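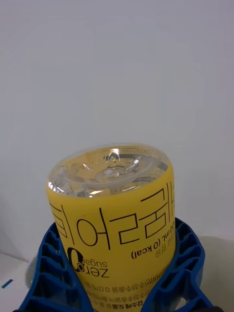
It's been a good few months since I wrote anything, so first up, thank you to the people who emailed to ask whether I'd given the whole thing away. I haven't! I've just been spending my evenings in the shed in Turnville collecting demonstrations, and by the time I've washed up and made a cuppa there isn't much left in me for typing.

For anyone new: I'm teaching an arm to handle ordinary household stuff by doing the job myself, over and over, with me driving and the computer recording. Each go is an episode. Camera at the wrist, joint positions, how far the fingers are closed, the lot. Then it all goes into training and I find out what I forgot to show it. Last November I thought 900 episodes would be heaps. I'm now aiming for 3,000, and my friend Ksawery Tokarz reckons that's still on the skinny side (he may well be right, he usually is about this sort of thing, though please don't tell him I wrote that down).

The big change this winter is drinks bottles. I'd done mugs and tins until I was sick of the sight of them, and I wanted something see-through, with a label that wraps round and a shine that moves about when the wrist does. So I've started on a clear plastic one with a bright yellow label, all Korean print apart from the "zero sugar" bit, and I'm recording it upside down as well as right way up. From the wrist you get the base of the bottle as a glossy dome with a dimple in the middle, and the yellow showing through it, and I do find it rather lovely to look at. The writing is the wrong way up too. I want plenty of that in the set, so the model doesn't decide early on that a bottle is a thing with a cap on top.

The blue fingers have been a treat for this. They're ribbed, and they cup the sides so you don't have to be perfect with your approach, which suits me, being a fairly ordinary driver. The downside is they hide a fair bit of the label from the wrist camera once they're closed, so I now sit still for a moment before the grasp and get a clean look first. Little habits like that matter more than I'd expected. If I rush, the recordings rush, and the arm learns to rush.

My sessions are about 30 episodes each, then a break. I tried longer ones and got sloppy, with funny wobbles creeping in near the end, and I ended up chucking most of them. I keep a notebook beside the keyboard and write down anything odd as I go, which has saved me hours of scrubbing through video.

Botond Kovács wrote in asking how I name my folders. Object first, then pose, then the session number, and the failed grasps get their own folder. Do keep your failures, Botond! I deleted 2 whole sessions' worth back at the start and I'm still cross about it.

Next up is the same bottle lying on its side, and after that I'd like to try a glass jar.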